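About Greltstead

We teach robots to handle laundry. More exactly, we collect the examples they learn from — thousands of short recordings of people picking up, spreading out and folding clothes with a handheld gripper. I started doing this in a spare bedroom with one gripper and a pile of my own T-shirts, and I still love it.

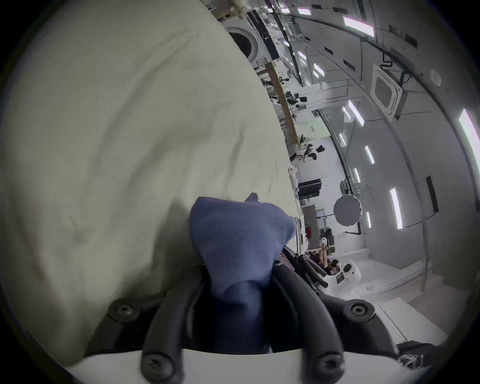

Clotilde Renaud
Founder and Head of Data Collection

So, how do we spend our days? Mostly folding! Our system, Drimmont, learns by copying, and that means every shirt, towel and sock has to be handled by a person first. We passed 1586 recordings of blue fabric alone last December (I have a soft spot for blue).

I get asked a lot if we want neat, perfect folds. 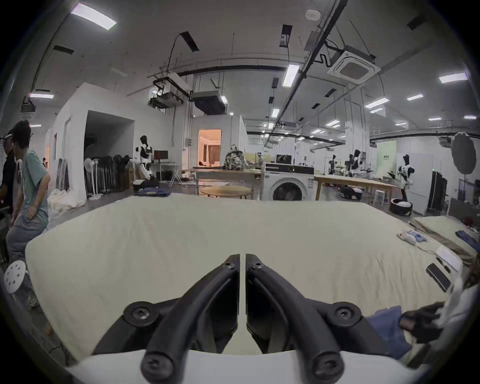 We don't, at least not all the time. If a sleeve gets caught, the person holding the gripper works it free and keeps going, and that recording is often worth more to us than a tidy one. Konrad Mösli runs our review desk and watches every clip before it goes into training. He throws out the ones where a grip was started twice by accident, or where somebody sneezed.

New folks get two days of practice before we keep anything they record.

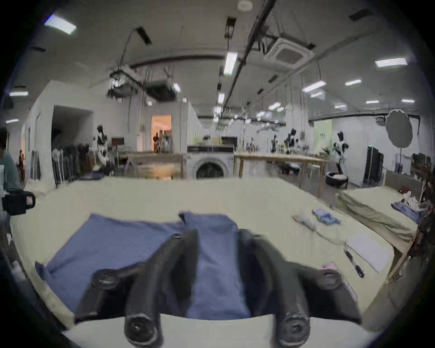
After that they pick their own pace. Some like short sessions, and Ewan Kereama will happily go all afternoon with the radio on. Henrike Kröger looks after the grippers and would like everybody to please put them back on the charger.

We're always after more garments, too — the stranger the cut, the better.

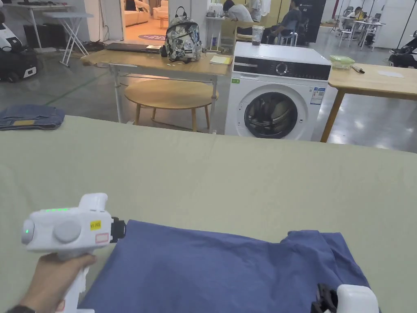 Come fold with us

We take on new collectors a few times a year, and you don't need any background in robotics. Write to Henrike and tell her a bit about yourself.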